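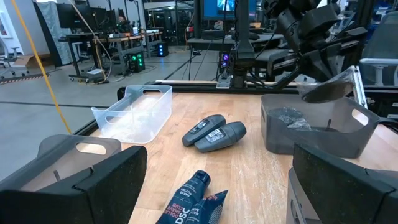
左手の手首カメラから見たIssaの作業台。手前の黒いのが左手の指、奥で透明な袋入りのものを持っているのが右腕です

左手の指パッドを貼り替えた話と、そのあとの調整ぜんぶ

前回の記事で「そろそろ左手がやばい」と書いたんですが、やばかったです。水曜の朝、電源を入れて最初の動作確認でいきなりエラー131。うちの双腕セル、通称Issaの番をするようになってから、たぶん一番よく見ている番号がこれです。グリッパーの開き幅が指令値と合っていませんよ、というやつ。

エラー131が出るときの心当たりは、私の経験だとだいたい決まっていて、指のあいだに何か挟まっているか、パッドがへたっているか、ケーブルがどこかで引っ張られているか、のどれかです。まれに本当にモーター側のこともあるらしいんですが、Issaではまだ当たったことがありません（書くと当たりそうで嫌だな）。

で、今回はパッドでした。

写真の手前に写っている黒くてもさもさした面、あれが指パッドです。触るとスポンジとフェルトの中間みたいな感じで、指の金具に両面テープで貼ってあります。Issaを入れたときはメーカー純正のゴムパッドだったんですけど、つるっとした容器を掴むと手の中でくるっと回ってしまうのがどうにも直らなくて、Pesteroのスポンジ系シートに替えました。去年の話です。あれは替えてよかった。スティック型のデオドラントみたいな、側面が平らで角が丸いものを斜めから掴みにいっても、だいぶ素直についてきてくれます。

ただ、柔らかいぶん、へたるんです。

私は開閉2,000回を交換の目安にしています。Sosthamのログに指ごとの開閉回数が出るので、それを朝のチェックで見るだけ。今回の左手は、目安の手前なのに片側だけぺたんこでした。外して並べてみると、内側の指のパッドは上半分がつぶれて、下半分はまだふかふか。つまり毎回、指先の同じところでばかり掴んでいたわけです。パッドが悪いというより、掴みにいく高さの設定がずれていたんですね。はい、私の設定です。先月、作業台の天板を外して戻したときに、高さを測り直さなかった記憶がうっすらあります。

というわけで、貼り替えだけのつもりが半日仕事になりました。以下、次に自分がやるときのためのメモも兼ねて、順番に書いておきます。

電源を落とす前に

まず腕を「手入れ姿勢」に持っていきます。左腕は台の手前側、右腕は奥の柱側にたたんで、どちらも肘が下がりきった形。この姿勢だと、ブレーキが抜けても腕が落ちる距離がほとんどありません。Issaの腕は関節のひとつひとつに太い円筒のモーターがついていて、見た目どおり重いので、ここをさぼると怖いです。

姿勢を作ったら、掴んでいるものがないか確認して、台の上のものを全部どかします。デオドラントもチューブも、箱もいったん床へ。どうせ5分で終わるし、と思って台の上に物を残したまま始めたことがあるんですが、シールはがしの液をこぼして容器のラベルをだめにしました。バーコードがにじんで読めなくなって、あとが面倒だった……。

それから非常停止を押して、主電源を切って、札をかける。ここでひと呼吸おいてコーヒーを取りに行くのが私の流儀です。戻ってくるころには、焦ってた気持ちもちょっと落ち着いてます。

はがす

これが一番きらいな作業！

シート自体は端からめくればべりっと取れます。問題は両面テープの糊で、必ず金具の上に残る。前は爪でこすっていたんですが、Lenni Salminenがプラスチックのヘラを貸してくれて世界が変わりました（Lenni、まだ返してません、すみません）。シールはがしの液を布のほうに染みこませて、金具に少し当てておいて、ヘラで寄せる。液を直接かけるのはだめです。指の付け根の関節に入ると中のグリスが溶けてえらいことになります。

糊が取れたら無水エタノールで拭いて、乾くまで待つ。この待ち時間に、指の付け根のネジを見ます。グレーの土台の部分ですね。緩んでいたら締めるんですが、今回は大丈夫でした。マーキングの線もそろったまま。

切って貼る

新しいシートを44ミリの長さに切ります。この数字は純正の図面から持ってきたものではなくて、何枚か貼ってみて落ち着いた長さです。もっと長いと指先からはみ出して、台の上のものに先に触ってしまう。短いと金具の角が出てしまって、柔らかいチューブを掴んだときに角が食い込むのが気持ち悪い。

カッターは新しい刃で。古い刃で切ると断面がけばけばになって、そこからほぐれてきます。表面はもともともさもさなので見た目ではわかりにくいんですが、断面がきれいかどうかで持ちが全然違う気がします。ちゃんと比べたことはないので気がするだけです。

貼るときは指先側から。気泡が入ったら、あきらめてはがす。新品を一枚無駄にするのはくやしいですけど、気泡のあるパッドは掴む力がそこだけ逃げるので、あとでエラー131と再会することになります。今回は一枚失敗しました。

貼り終わったら、指のあいだに木のブロックを挟んで、クランプで軽く押さえて60分。テープの説明書にはもっと長く置けと書いてあるんですが、うちではこれで浮いてきたことがないので、この時間でやってます。

待っているあいだにケーブル

60分ぼーっとしているのももったいないので、ケーブルを見て回ります。

Issaは奥の柱から両腕が出ている形で、黒いケーブルが腕に沿って何本もぶら下がっています。ぶら下がっている、というのが大事で、きっちり束ねてしまうと手首を回しきったときに突っ張るんです。最初は見た目が気になって結束バンドでぎゅうぎゅうに締めていました。そうしたら手首カメラのコネクタが抜けかけて、映像が一瞬ずつ途切れるようになって、原因がわかるまで三日。カメラの不良だと思って交換品まで頼んでいたので、あれは恥ずかしかった。

今は面ファスナーのバンドで、余裕を持たせて留めています。余裕の目安は「手首をいっぱいまで回した状態で、コネクタの根元のケーブルがまだ曲がっていること」。まっすぐになっていたら足りません。逆に余らせすぎると台の縁に引っかかるので、そこは腕を手で動かせる状態にして何度か往復させて見るしかないです。

台の脇に下がっている黄色いケーブルもついでに確認。あれは色が派手なおかげで位置が変わるとすぐ気がつきます。黒いケーブルも全部色違いにしてほしいくらい。黒い腕に黒いケーブル、黒い指に黒いパッド、もう何がなんだか。暗いところでネジを落としたときの絶望感ときたら。

床のほうは、黄色と黒のテープの線をまたいでいるものがないかだけ見ます。椅子がよく入ってくるんですよね、あの線の中に。座っている人は自分の椅子がどこまで下がったかなんて見てないので、気づいたら押し戻しておきます。

ゼロ点を取り直す

クランプを外したら、腕はまだ動かさずに、グリッパーだけ先に起こします。

パッドを新しくすると厚みが戻るので、「閉じきった」の位置が変わります。ここを取り直さないまま動かすと、制御側はまだ閉じられると思ってぐいぐい押し続けて、せっかくのふかふかを初日でつぶしてしまう。一度やりました。新品が昼にはもうせんべいでした。

手順としては、Sosthamの保守画面で左手を選んで、弱い力でゆっくり閉じさせて、止まったところをゼロにする。三回繰り返して値がそろえば採用。そろわないときはパッドが斜めに貼れているか、まだテープが落ち着いていないかのどちらかだと思っています。今回は二回目だけ少しずれて、あれっと思ってやり直したらそろいました。何だったんだろう。記録だけは残しておきました。

そのあとで手首カメラの向き。カメラには触っていないつもりでも、ヘラでごしごしやっているあいだに手が当たっていることがあるので、毎回見ます。私の合格ラインは、画面の左下と右下の両方に指がちゃんと入っていて、そのあいだに天板が見えていること。最初の写真くらいの入り方なら問題なしです。片方の指だけ大きく写っているときはカメラが寝ているので、ブラケットのネジを緩めてちょっとずつ直します。このネジがまた小さい。老眼にはつらい。

高さの測り直し

さて、今回の本題（と言っていいのかな）の、台の高さです。

天板は木の寄せ木のやつで、見た目は台所の作業台みたいで気に入っています。ぶつけても金属ほど嫌な音がしないし、透明なものや灰色のものを置いたときにカメラから見分けやすいのもいいところ。ただ、木なので動きます。季節で反るし、外して戻せば微妙に座りが変わる。だから戻したら測り直す、と自分で手順書に書いてあるんですよ。書いた本人が飛ばしてどうする、という話で。

測り方は原始的で、左手の指を閉じて、天板の決めた点に真上からそーっと下ろしていって、下に敷いた薄い紙が引っかかって抜けなくなる高さを読みます。四隅と真ん中。レーザーのいい道具もあるにはあるんですが、準備しているあいだに紙のほうが終わってしまうので、いつも紙です。

結果、左奥の角だけ低くて、あとは全体に設定より高めでした。高いほうに合っていれば指先で浅く掴むことはないはずで、あれ、逆じゃない？とここでしばらく悩みました。紙を敷いたまま座りこんで、Sosthamの設定画面とにらめっこ。

答えは、掴む高さに足してある「余裕」の値でした。天板にぶつけるのが怖くて前に大きめに足しておいた分が、そのまま残っていたんです。台は高くなっていて、そこへさらに余裕が乗っているならもっと当たってもよさそうなのに当たらない、つまり余裕を取りすぎていて、台が上がった分を差し引いてもまだ指が浮いていたと。足し算引き算の話なのに、床で図を描かないとわかりませんでした。

高さを測り直した値に入れ替えて、余裕は小さくしました。どこまで小さくするかはEmerson Araújoに相談。Emersonは前にSkasteoで似たセルの面倒を見ていた人で、こういうときの勘がとにかくいい。返事は「指が紙をこする手前まで下げて、そこから一段だけ戻す」。そのとおりにしました。

試し掴み

ここまで来てやっと台の上に物を戻します。

置くものはいつもの顔ぶれで、灰色のデオドラントスティック、紺色のチューブ、それに箱。デオドラントは寝かせて並べて置きます。隣り合わせにしておくと、一本だけ選んで掴めるかどうかが確認できるので、パッド交換後の試しにはちょうどいいんです。指の厚みが増えているぶん、隣を押しのけてしまうことがあって。

チューブは紺色で、一本は白い字でDOLLAR SHAVE CLUB、もう一本は赤と白の字でSHAVE BUTTERと入っているやつで、これも二本、わざと少し重ねて置きます。チューブはふにゃっとしているし、端の圧着部分はぎざぎざで薄いし、キャップのほうは固いしで、一本の中に掴みやすさの違う場所がそろっています。パッドの具合を見るにはこれが一番正直です。キャップの近くを掴めば誰でも（どのロボットでも？）持てるので、真ん中へんを掴ませます。

箱は、透明のを左、濃いグレーの大きいのを右。半透明の箱って、カメラで縁を見つけるのに苦労するんですよね。取っ手の穴の形が見えていればまだわかるんですが、光の当たり方で壁がふっと消えたように見えることもあります。そういうときは箱の向きを変えるより照明のほうをいじるようにしています。箱のほうを毎回直していると、こっちが箱係になってしまうので。

右手は今回は貼り替えなしです。でも左だけ新品だと右が気になってきて、結局右でも薄い袋入りのものを持たせてみました。透明の包装って、滑るし光るし、カメラにも指にも意地悪な相手です。右のパッドもそろそろかなあ、という手ごたえ。画面の数字ではまだ先なんですけど、左のことがあったばかりなので、数字だけ信じるのもどうかなと。来週はがして、へたり方を見てみるつもりです。

左手のほうは、デオドラントもチューブも、掴んだあとに手の中で回る感じがなくなりました。パッドのどこが当たっているか見たかったので、チョークの粉をごく薄くつけて一度掴ませてみたら、ちゃんと真ん中に跡がつきました。これはうれしかった！　前はこれが指先の上のほうにばかりついていたはずです。粉はそのあとエアダスターで飛ばして、マスキングテープでぺたぺた取りました。黒いパッドに白い粉なので、取れ残りがすごく目立ちます。

手順書に足したこと

忘れないうちに、手順書に行を足しました。

天板を外したら、その日のうちに高さを測る。測るまで札を外さない。

パッドを外したら捨てる前に裏返して並べ、写真を撮る。つぶれ方を前回と見比べる。

余裕の値を変えたら、変えた日と理由を値の横に書く。

最後のが一番効きそうな気がします。今回も、余裕の値の横に一言「天板こわいので」とでも書いてあれば、床に座りこまずに済んだんです。Lenniには「理由がそれでいいの」と笑われましたが、いいんです、読むのはだいたい私なので。

あと、シートの在庫が残り少なくなってきました。Pesteroのはロットによって毛足がちょっと違って、前に買ったのは今のより寝ている感じがしたんですよね。同じのが届くといいんですけど。届いたら断面の写真と、できたら古いのと並べた写真も載せます。

コメントで聞かれていた「パッドは左右で違う素材でもいいのか」の件は、試したことがないのでわかりません。誰かやった人がいたら教えてください。右手のパッドをはがしたら、その話もまた書きます。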